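Home | Workshop | Interviews | Archive | Search

Teaching the arm to build a PC, one nudge at a time

6 min read | 953 shares | 7 comments

The lead trainer at Dristhorpe still grins when a memory stick goes in straight. "You feel the click through the controller and you want to call everybody over," she says. She has been working since September on Filell, the shop's project to teach a robot arm computer assembly by steering it through the job.

Her team tried two ways of showing it. The first was simply to grab the arm and push it along. "Great for big moves! Terrible for a processor. Your own hand is in the way, and you lean on it without knowing." So most of the 1178 runs kept so far were driven remotely, with a handheld controller that a partner shop, Lollodgate, tuned for them.

What makes a good run? She thinks for a bit. "Slow at the end and boring in the middle. If I wander around looking for the slot, the arm learns to wander too." New operators get a week of plain pick-and-place before they go near a motherboard, and even then their early runs are mostly thrown out. The goal is 2000 keepers.

She is fondest of the parts fixture, which the team has rebuilt more than once. Drives stand up, the memory module lies along its slotted holder, and the processor gets a shallow cradle. "I want every grab to start from a place I can trust. Then the hard part is all inside the case, where it should be."

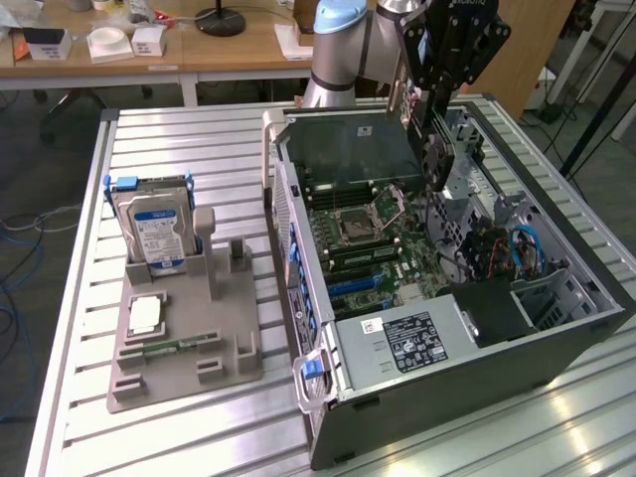
What comes next

Cables, she says, and laughs. "A memory stick keeps its shape. A cable does whatever it likes, and I can't wait to try it."

Share | Print | Next interview: Sasaki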